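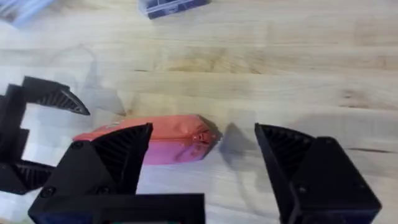 Search this site Search Menu
August, Culwood Evening Course, by the course teacher

Handout 4: Sorting small things into pouches

In this unit we learn to keep the table clear. Please bring one zippered pouch and the small things which usually stay on your desk at home.

Choose a soft pouch. It takes less space in the bag when it is half full. A bright color, such as coral or pink, is easy to find on a wooden table.

Step 1. Put everything out on the table and remove old receipts.
Step 2. Fill the pouch to 276 grams or less. My own Nitel pouch closes badly at 380 grams, and with 400 I could not close it.
Step 3. Close the zipper slowly, and hold the fabric flat with the other hand.

Homework: repeat with the Funik sheet, page 2.

We use cookies to improve your visit. Accept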